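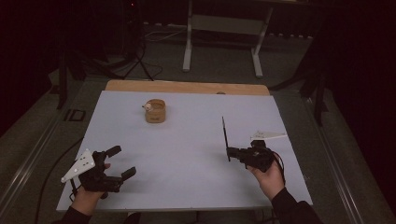

Levik Opens Its Tabletop Program to Small Makers of Cups, Jars and Desk Goods

KINNEAR, May 27, 2021

Levik, a small company for tabletop and desk goods, announces today that its Tabletop program is open for applications from independent makers. The program accepts cups, jars, pen holders, trays and other small objects which people keep on a table and take in the hand many times in a day. Until now Levik worked only with makers it already knew. From this season any workshop with fewer than 50 employees can send its pieces.

The idea of the program is simple. A cup on a table is a very ordinary thing, and for this reason it is often designed in a hurry. Levik wishes to give such objects more time. Every piece that is accepted is placed on a plain, light tabletop with a lot of free space on all sides, and it is looked at from the place where a person would sit. A small tan cup with a darker mark on its front, for example, is easy to find on such a surface also from some distance. Color, height and the position of the label are discussed with the maker after this first look.

"We look at one object at a time," said Effie Gillies, head of products at Levik. "When there are ten cups on a shelf, you compare them with each other. When there is one cup on a table, you start to ask if you can reach it well, if the label is facing you, if the rim is good for a small thing to lean on it. These questions are more useful for us."

In April, Levik made a first call among its existing partners and received 61 pieces. The largest part were cylindrical cups and holders. Three pieces from the workshop Basura and two from the workshop Bromura were chosen for the first catalog, together with a group of trays which will be presented later in the year. The first catalog will be printed in 510 copies and sent without cost to shops that ask for it.

Makers who are accepted in the program receive notes in writing on their piece, a second review after changes, and a page in the catalog. Levik does not ask for exclusive rights. The maker keeps the design and can sell the same piece in other places. For the first order Levik buys almost 100 pieces of each design, and the price is agreed before the production begins.

"I was afraid that our cup was too plain," said Sorcha Chisholm, founder of Bromura. "The notes from Levik were mostly about the marking on the front, that it should be darker and a little lower. We changed it and I am happy with the result."

How to apply

Applications are made by mail or at the Levik office in Kinnear. Please send one finished piece, its measurements, a list of the materials and a short text about the workshop. Pieces should be not taller than a usual drinking glass. Glass and ceramic pieces must be packed in two layers. All pieces are returned to the maker after the review.

About Levik

Levik develops and sells small goods for the table and the desk in cooperation with independent workshops. The company has its office and its review room in Kinnear.

Contact for press: Effie Gillies, Levik, Kinnear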